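Plurkside Craft Room: Progress Report to the Pereyra Fund
September 3, 2019

We are so glad to be writing to you again, and with a good deal more to tell than we had in March! Your grant of $580 has gone almost entirely into the photo corner, where we take pictures of art supplies for our lending catalog. The ring light has made evenings possible (we used to stop when the daylight went), and an orange cloth now covers the table.
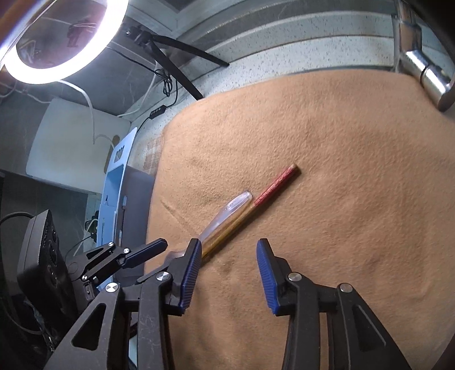 The photo corner, with a pencil and a clear plastic tube on the cloth.

So far we have finished 7 of the 15 sections we promised, and pencils are well under way. It has been slower going than we hoped, mostly on account of the small things, which roll about and want more patience than we'd allowed for. We do still mean to reach all 15, and Grukex has kindly offered to print some 100 copies of the catalog once the pages are ready.

Two jobs remain for the fall: tidying up the cables by the table, and finding a better way to store the pencils between sessions. We have $40 left and would love to put it toward a drawer unit, if that suits you.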